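Right, I've had my tea and my shoes are off, so here's the thread I promised about the Hegarty open day. Robots! Biscuits! A very long queue for the car park! 1/

It's the old Skundel building, the one past the roundabout. They opened the doors at ten and by the time I got in they'd already clicked 315 people through. My nephew was number 316 and furious about it, he wanted a round number. 2/

Downstairs was mostly big stuff behind glass. Packing line, a thing that stacks trays, a very loud compressor. Fine, but you could only stand and look. Upstairs was where I stayed for most of the afternoon, because upstairs they had arms doing handwriting. 3/

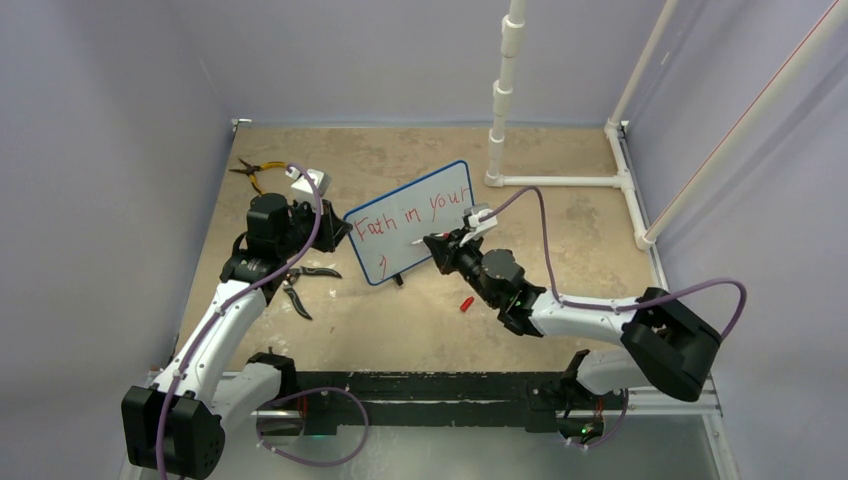 *Words and pictures by Conceição Teixeira, 27/04/2018*

Two arms, one little whiteboard with a blue edge, one white marker with a red end. The right arm does the writing and the left one is at the other end of the board. "Fath in your" was what I could read at this stage. I know. My spelling's no better with a marker pen 4/

What got me was how much it looked like somebody's shed. Pliers on the table, purple cable looping about all over the place, bits of white pipe. I'd expected everything to be spotless and behind a rope (downstairs was!) and I liked this so much more. 5/

I asked the woman from the Alano team how much practice it takes and she said they'd logged 1,938 goes at writing tasks since October. Then she said roughly 400 of those were any good, and laughed, and went to get a coffee. 6/

Also asked why handwriting, of all things. She said a pen is fussy. Press too hard and you squash the nib, too light and you get nothing, and the board can shift while you're at it. I've been writing birthday cards for decades and never once thought about that 7/

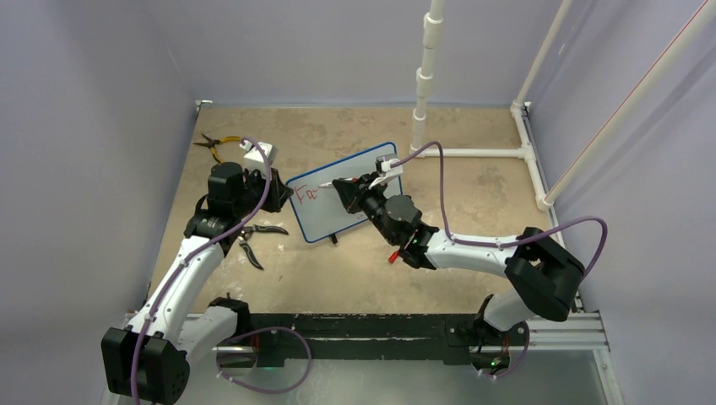
My nephew's question was whether it could do his homework. He was told it would take longer than he would, which he didn't believe, and he's now decided he's going to build one out of the old Grado printer in my loft. Wish me luck. 8/

Small moans: the lift was out, the signs for the upstairs room were tiny, and the sandwiches had gone by half twelve. If you're going to the next one, eat first and take the back stairs. 9/

Someone downstairs told me they're hoping for 1,000 visitors at the October one, so book early if they do tickets. I'll put the link up when I find the leaflet, it's in one of my coat pockets. 10/

Oh and for everyone asking, yes, the biscuits were the nice ones with the jam. I had four. 11/11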